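We use cookies to keep this site working and to count visits. Accept all | Settings

Vedex wrist sleeve and cable kit

Part no. 705. For humanoid robots with two arms and ribbed gripper sleeves.

The Vedex kit replaces the flexible black sleeve between wrist and gripper, along with the clips that hold the outside cable to the forearm. Robots that handle bedding, towels and clothes wear these parts sooner than robots that handle boxes. Lint works into the ribs, the sleeve stiffens, and the gripper starts to close late or unevenly.

What is in the bag
Two sleeves, left and right, marked L and R on the inner lip
16 cable clips
One soft brush
One hex key for the wrist cap screws
A printed sheet with the screw order

Fitting
Park the robot standing, arms lowered, and switch off arm power at the base. Loosen the wrist cap screws in the order on the sheet, going across the ring and never round it. Slide the old sleeve forward over the fingers. Brush out the collar before the new sleeve goes on – lint left under the lip will lift it again within days. Allow roughly 5 minutes a side once you have done it before.

Refit the cable with the clips closed towards the elbow. Leave enough slack for the wrist to turn fully both ways, then move the arm by hand through its whole reach and look for any place where the cable pulls tight. Loops that reach the floor should be clipped up before the robot is walked.

Checking after fitting
We ask customers to run a cloth job before putting the robot back to work. One arm holds a small towel clear of the floor while the other takes hold of something heavier on a bed. Watch both sleeves from the side. The ribs should open evenly on the outside of the bend. If one rib stays shut, the sleeve has been put on twisted and needs to come off again.

Care
Brush weekly. Do not use oil or silicone spray. Replace both sleeves together, every 6 months in daily use.

Spare clips are sold separately by Segers and from our own shop at Rurine. Fitting questions go to Gijs Van Rooij at the service desk. 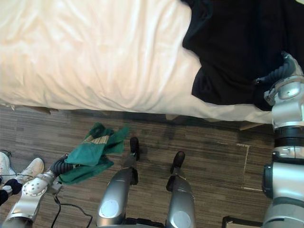
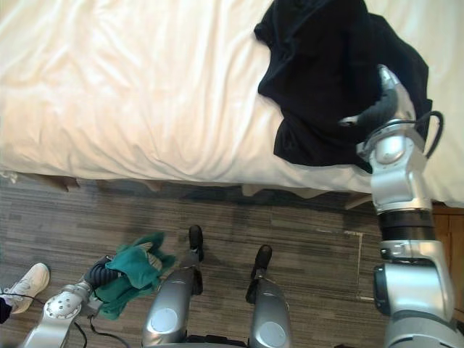 Green cloth in the left gripper, black garment under the right.

Arnance, July

The kit now ships with the longer clips as standard. Older clips still fit, but they hold the cable closer to the wrist cap and should be checked for rubbing at each weekly brush. Orders already placed will be sent with the new clips at no change in price.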